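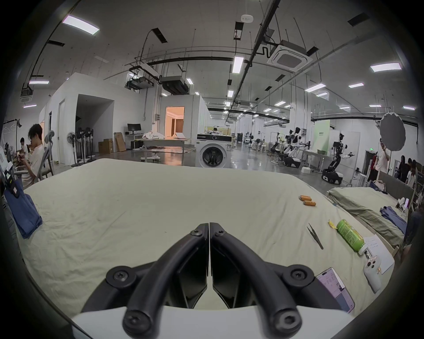

3.2 Small objects on soft surfaces

Most studies of household clutter look at tables, shelves and kitchen counters. The bed is often left out, although many people use it as a place to put things down. In our home survey, which was done in May with the Tovitz questionnaire, the bed was named as a "temporary shelf" more often than the desk. For this reason we treat it as a separate class of surface.

Figure 3 shows one bed arrangement. Items of very different kinds lie on a wrinkled cream-colored sheet: slender metal tweezers, a green can on its side, a printed sheet of paper, a white controller with round buttons and a smartphone. A folded pile of dark blue clothing hangs over the side of the bed. The second bed has a green sheet and a gray headboard, and it holds a heap of blue garments.

Figure 3. Mixed small items and clothing on two beds.

We divide such items into 2 groups. The first group has a fixed home in the household, for example clothing or a tool. The second group has no fixed home, and people answer differently when they are asked where it belongs. Paper is the most difficult case – it can be kept, filed or thrown away, and only the owner knows which.

The Amik list of household items, with its 3000 entries, gives one storage place for each entry. We found this too strict for the second group. We therefore allow 2 places per item, following the earlier proposal of Didenko.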